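About the Hermont Center for Everyday Work

The Hermont Center for Everyday Work studies a plain question: which household and shop-floor chores can a machine do today, to a standard that a family or a shift supervisor would accept? The Center was formed by the merger of two older bodies, the Gundine Workshop School and the Lis Testing Office, and it continues the work of both. It teaches, it tests, and it publishes what it finds.

Our Purpose

Claims about robots in the home and the small factory are easy to make and hard to check. A machine that folds one towel on a stage has shown that it can fold one towel. A household has many towels, in different sizes, left in different places, and it has pets, rugs and poor light as well. The Center was set up to stand between the maker and the buyer and to report on ordinary tasks under ordinary conditions.

The Center does not sell machines and does not accept payment for results. Makers who submit equipment for testing pay a fixed fee, which is the same whether the equipment passes or fails. Reports are released in full.

The Chore List

All testing at the Center is based on the Chore List, a written set of 297 tasks drawn from homes, kitchens, stockrooms and light assembly benches. Each entry names the objects involved, the starting arrangement, the finished state and the time a practiced person needs. The list is reviewed every September, when tasks may be added, reworded or retired.

Of the tasks now on the list, 156 have been attempted by at least one machine under Center rules. The remainder have not yet been submitted for trial, in most cases for want of equipment able to reach, grip or carry the objects required.

Trays, plates, cups, cloths and boxes make up the largest section of the list. They are common, they are cheap, and they are handled many times a day in almost every home.
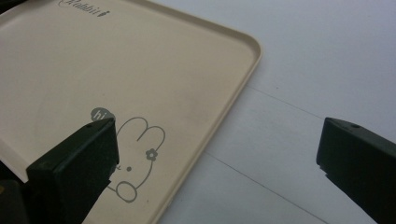 The Center gives particular attention to wide, shallow objects. A person picks up a serving tray without thought, using both hands and a slight tilt. A machine with a single two-fingered gripper must find a rim, close on it at a workable angle and keep the far side from dropping. Small errors in position that would not matter with a cup may matter a great deal here. Students in the first-year course spend 15 class sessions on rims, lips and handles before they move on to soft goods.

What We Have Found

Our present view is a cautious one. Machines now perform well on tasks in which the object is rigid, the place is known and the work is repeated. Sorting parts into bins and moving boxes from a belt to a shelf fall into this group. Results are uneven on tasks that combine several steps, such as clearing a table and wiping it afterward. Results are poor on laundry, on bed making and on any chore in which the worker must judge whether the job is done.

The Center therefore advises households to treat general-purpose machines as unproven for daily use. Shops and workrooms with fixed layouts may have better reason to consider a trial, provided that a trained person remains present.

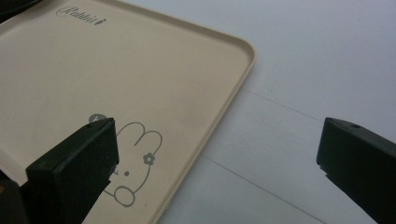

Printed tray and two-fingered gripper, Tabletop Handling section

Teaching and Facilities

The Center offers 2 courses of study. The Certificate in Machine Handling is intended for technicians and shop staff. The Diploma in Task Assessment prepares graduates to write, run and score trials. Both courses combine classroom teaching with supervised bench work, and both require students to perform every assigned chore by hand before they watch a machine attempt it.

Teaching and testing take place at the Fitmont building, which houses the handling benches, a full kitchen, a laundry room and a small stockroom. Household objects used in trials are bought from regular stores and are kept in service with normal wear, in keeping with the conditions found in most homes.

Visiting the Center

The Fitmont building is open to visitors on Wednesday afternoons during term. Groups from schools and trade bodies are asked to apply in writing through the front office. Visitors may observe bench work from the gallery but may not handle equipment under test. Copies of the Chore List and of all past reports may be read in the library without charge.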